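Flarik Small Items: hand-held gripper demonstrations in home rooms

Version 2, October 2023
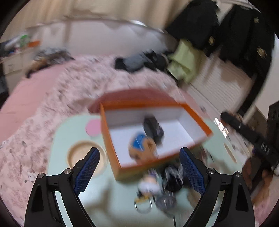
Flarik is a set of short demonstrations of picking up small household things and putting them into, or taking them out of, an open box. All of it was recorded with a hand-held two-finger gripper in ordinary rooms. The person doing the task holds the gripper and works it directly, so no robot arm is needed until a trained policy is tried out.

The set was put together at the Jukulberg workshop for our own training runs and is shared for others who work on the same kind of task.

What is in it

369 demonstrations in 6 homes. Each one is a folder with a video file, a pose file and a gripper width file. Most run for less than a minute. The 300 in the train folder are meant for training and the rest are in the held_out folder. Every clip from the Grernberg flat is in held_out, so please don't move any of them across if you want your numbers to match anyone else's.

Task types

pick_in: an item starts on the table and ends in the box
pick_out: an item starts in the box and ends on the table
tidy: several items, any order, until the person decides to stop

The tidy clips are the least regular part of the set. People chose different items first and some went back to move a thing they had already placed. We kept those.

Folder layout

flarik/train/<home>/<clip>/video.mp4
flarik/train/<home>/<clip>/pose.csv
flarik/train/<home>/<clip>/width.csv
flarik/held_out/<home>/<clip>/ (same three files)
flarik/splits.txt
flarik/known_faults.txt

Pose is given as position in metres and a quaternion in the order x, y, z, w. The origin is wherever the gripper was when recording began, so positions can't be compared between clips. Width is the gap between the finger pads in millimetres. Both files carry the same time stamps as the video.

How it was recorded

Tables, boxes and small items were whatever the home had. Keyrings, charms, hair things and cosmetics come up a lot. We asked people to leave the room as it was and to work at a pace that felt natural to them. They had a practice period of around 100 seconds before the first clip, and this was not saved.

A clip starts with the jaws open and ends when the person opens them for the last time and draws back. Failed grasps are left in if the person recovered. If they gave up, the clip was dropped.

Known faults

Fast wrist turns blur the video, in some clips badly enough that small items can't be told apart. We have not filtered for this. Training with the blurred stretches left in gave us slightly better results on thin items and made no difference on the others.

Pose drifts when the view is mostly plain cloth or bare tabletop. The worst clips are listed in known_faults.txt with the start and end time of each bad stretch.

Key rings and loose cords are hard for the finger pads to get hold of. Expect several tries in one clip.

Width readings stick at the fully open end on one of our two grippers. Clips made with it have "b" at the end of the folder name. Treat any reading in the top two millimetres as fully open.

Replaying on an arm

The shehu_replay script turns the pose file into arm targets. It was written for the Shehu bench arm and its limits are set at the top of the file. Change them before you run it on anything else. Run at half speed first and keep the table clear of glass.

Privacy

The recordings show parts of people's homes, and hands appear at the side of the view in many clips. Sound was removed. Everyone who took part agreed to release and can ask for their clips to be taken out, in which case the version number goes up and splits.txt changes.

Changes since version 1

Added the Grernberg clips
Fixed quaternion order in two homes
Removed duplicate clips from tidy
Renamed "drawer" to "pick_out" (there was never a drawer)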